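How to Mail Small Things Without Paying for Things You Don't Need

Posted December 16, 2018

Every May and every December the packing advice comes around again, and most of it is written by people who sell packing supplies. I ship small goods from home. I have tried the double boxes, the scented tissue, the "crush-proof" mailers from Plistmont, and I'm not convinced by much of it. What follows is the way I do it now. It's dull and it's cheap.

What you need

A kitchen scale. A tape measure. Clear packing tape. Old newspaper or a bit of cloth. Padded mailers and small cartons, bought plain. You don't need a label printer until you're sending out far more than I do.

Step 1: Weigh before you pick a package

Put the item on the scale by itself and write the number down. Then weigh it again with the mailer. People skip this and choose a box by eye, and the box is always too big. My last lot of Drovance padded mailers came in at 68 grams each, and the listing said "featherlight." Check for yourself.

Step 2: Decide if it needs padding at all

Cloth doesn't. Scarves, napkins, baby blankets and the like can be dropped down a stairwell and come out fine. Fold them flat, put them in a plastic bag in case of rain, and use the thinnest mailer you have. Bubble wrap around a dish towel is money thrown in the trash. 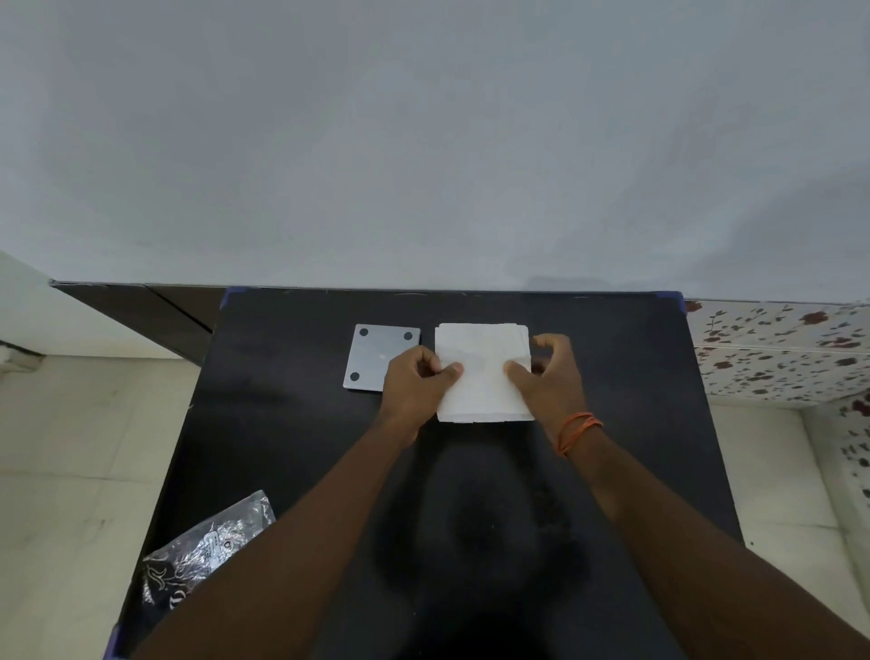

One reader, Scanlon, wrote in to disagree: the bag matters more than I make it sound, and a cheap one will split at the seam if you squeeze all the air out. Fair enough. I still think a plain zip bag does it. Leave a little air in.

Step 3: Box the things that can break

Glass, ceramics, anything with a screen. If the item already comes in its own retail box, that box was made to sit on a shelf. It wasn't made to be thrown in a truck. Put it inside a shipping carton with 2 inches of crumpled paper on every side, then close the flaps and shake it. If you hear or feel it move, add more paper. Don't trust a sticker that says "fragile." I have never seen any sign that it changes how a parcel gets handled.

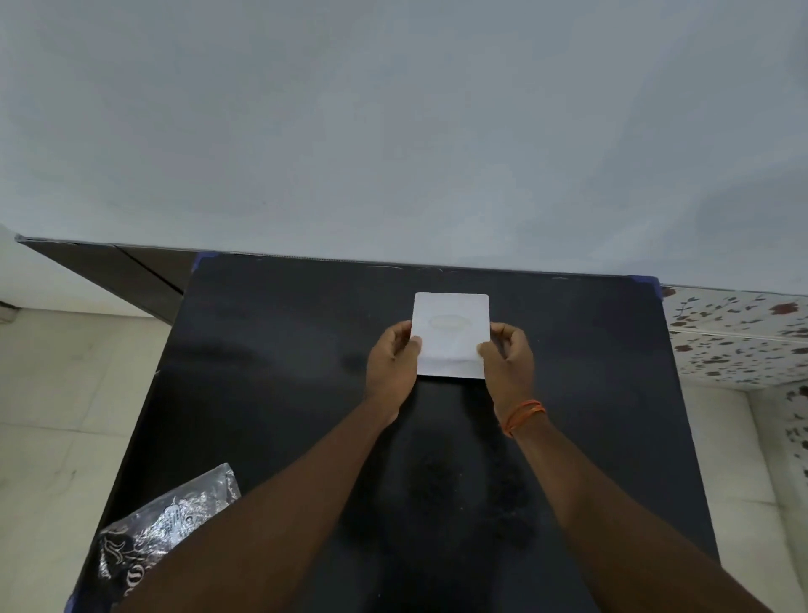 A comment on an older version of this page put it more strongly. Fragile stickers are worse than useless, it said, and the writer had switched to spending the same money on thicker cartons and never looked back. I can't prove the first half. The second half sounds right to me.

Step 4: Tape it in an H

One strip down the middle seam, one across each end. Do the bottom too. Nastetti sells a "reinforced" tape at twice the price of the regular kind, and I used a whole roll of it and saw no difference.

Step 5: Think twice about insurance

Read what the policy pays for before you buy it. A cover limit of 500 dollars sounds nice until you notice that you have to prove what the item was worth, and my claim for a 300 dollar lamp went nowhere for want of a receipt. Photograph the item, the packing and the receipt together.

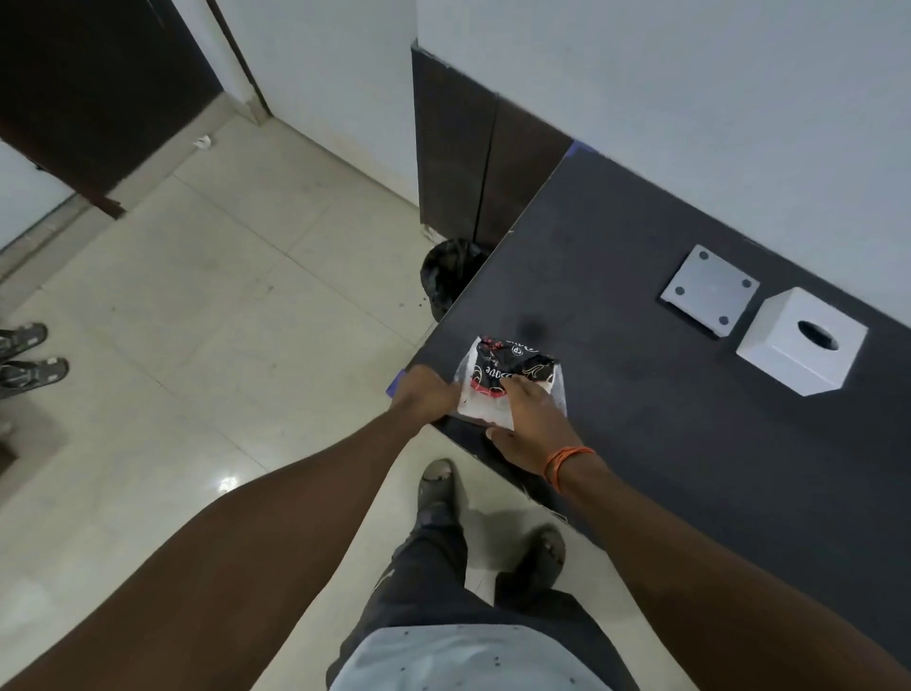

Store packaging is the last thing to be careful about. Sellers will tell you to strip everything down to save weight, and I'd ignore them on anything a buyer expects to get sealed. A small item in clear plastic over a black printed wrapper weighs next to nothing as it is, and once you've torn the plastic off you can't call it new. Leave it on, slide the whole thing into a mailer, and put the address on the flat side so the label doesn't wrinkle.

Then take it to the counter and get a receipt with the tracking number on it. Drop boxes don't give you one.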